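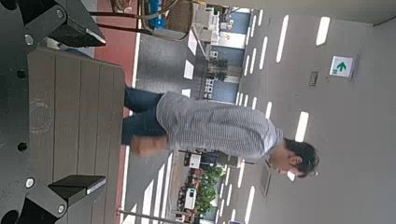 Can a Robot Wipe a Table Yet?

Wiping a table is easy for most people. For a robot it is several jobs in a row.

First, the robot must find the table. A small camera near its gripper helps. The gripper is the robot's hand. Many grippers have only two fingers, which open wide and then close.

Second, it must tell a mark from the table itself. A pale ring on a board made of slats is hard to pick out. The lines between the slats can look like dirt to a computer.

Third, it must press with the right force. Too little leaves the mark. Too much can scratch the top or push the table away.

People also move. If a person reaches toward the table, the robot must slow down or stop.

So, can it be done? Partly. In a test at Flovstead, a robot named Tunanus wiped the same flat table 700 times. It missed a spot on 5 of those runs. Then the table was swapped for one with gaps, and it missed far more often. A robot that does one chore well may still fail when the chore changes a little.

© 2022 Flovstead Learning Pages | Contact us | Back to top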